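Washing-up corner opens at Saller Road hall

Print this story | E-mail this story

Saturday, May 4, 2024

The kitchen at the Saller Road hall in Golitz has a proper place for drying dishes again, after eight months in which plates were left to drain on a tea towel.

The new corner was put together by Pierina Santoro, who runs the Thursday lunch club there. A black wire dish rack with its own drip tray now stands against the white wall, on a surface patterned in green squares with white lines. 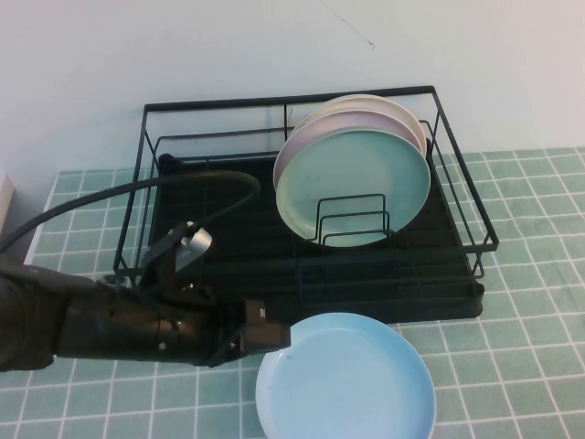 The lunch club serves 17 people most weeks and its old crockery had become badly chipped. Members raised 337 euros at a cake sale, and 200 of that went on plates in plain pastel colours -- pale blue, pink, mint green and cream among them. The rest is being kept for a new tap.

"We wanted things that could be replaced one at a time," Ms Santoro said. "If a pink one breaks, we buy another pink one."
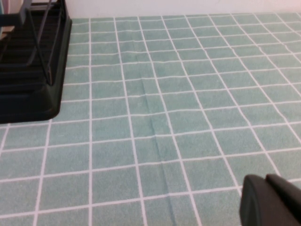

The black rack and its ribbed drip tray, on the green and white check.

Přemysl Baláž, who looks after bookings, said anyone hiring the kitchen would be asked to stand plates upright in the rack and put them away before locking up. Larger groups should bring their own crockery, as the cupboard will not hold enough for a full hall.

He said the tray needed emptying after each use. A notice about this will go up beside the sink.

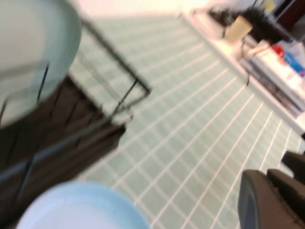 Kitchen hire

The kitchen can be booked with the hall or separately, in the morning or the evening. Bookings for July are open now. The hall seats 300, but the kitchen is let to small groups only. Keys are collected from the Amato bakery next door and should go back there the same day.

Print this story | E-mail this story

Comments (3)

stinine_jo wrote:
Good to see. Can the choir use the plates or are they just for the lunch club?

P. Santoro wrote:
Everyone can use them -- please wash them after.

Golitz Reader wrote:
Now do something about the tap, it has dripped since I was at school.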